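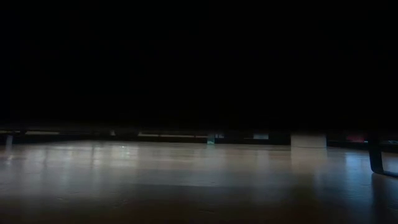

Light shining on a polished wood surface.

# Does Knocking on Wood Work?

You say, "I've never broken a bone!" Then your aunt gives you a look and tells you to knock on wood. So you rap your knuckles on the table, and everybody relaxes.

But why? Does the table know something about your bones?

Let's be suspicious about this.

## Where did it come from?

Lots of books and websites will tell you that long ago, people believed spirits lived in trees. Knocking woke up the good spirits, or kept the bad ones from hearing you brag. It's a great story. The trouble is that it's very hard to find anyone writing it down at the time. The people who tell it mostly lived hundreds of years after those tree spirits were supposed to be listening.

Another idea is that it comes from a children's game of tag, where you were safe as long as you touched something made of wood. That one sounds less magical, and a game like that really was played in Britain in the 1800s. Does that prove the habit came from the game? No. It only makes it a decent guess.

When somebody tells you exactly how an old custom began, try asking, "How do they know?" You may get a good answer. You may get a shrug.

## But it worked for me!

Maybe it did seem to. Suppose you knock on wood before a spelling test and get every word right. You'll remember that. Now suppose you knock and get a bad score. You might forget about the knocking, or decide you didn't knock hard enough.

Remembering the hits and forgetting the misses is something all brains do, grown-up ones included. Scientists call it **confirmation bias**. It means we notice the things that agree with what we already think.

Watch out for that "didn't knock hard enough" excuse, too. If a lucky charm gets the credit when things go well and never gets the blame when they don't, how could you ever find out it was useless?

## Test it yourself

You need a coin, a pencil, some paper and a table. A wooden one, of course.

1. Decide that heads is a win.
2. Flip the coin 30 times without knocking. Write down every result.
3. Flip it 30 more times, and knock on the table before each flip.
4. Compare your wins.

The two scores probably won't match. Don't get excited yet! Coins are bumpy like that. You could get 2 more heads in the knocking round just by chance, or 2 fewer. Do the whole thing again on another day and see if the knocking side wins again. If it only wins sometimes, that's what plain old chance looks like.

And no skipping the flips you don't like. Write them all down.

## So should you stop?

You don't have to. Some people feel calmer after they knock, and feeling calm can be nice before a piano recital. That's a change in you, though. The piano hasn't heard a thing.

Just don't use it in place of a bike helmet.

## Words to know

**Superstition:** a belief that one thing causes another, without good evidence that it does.

**Evidence:** facts that help show whether an idea is true.

**Chance:** the way things happen when nothing is steering them, like which side of a coin lands up.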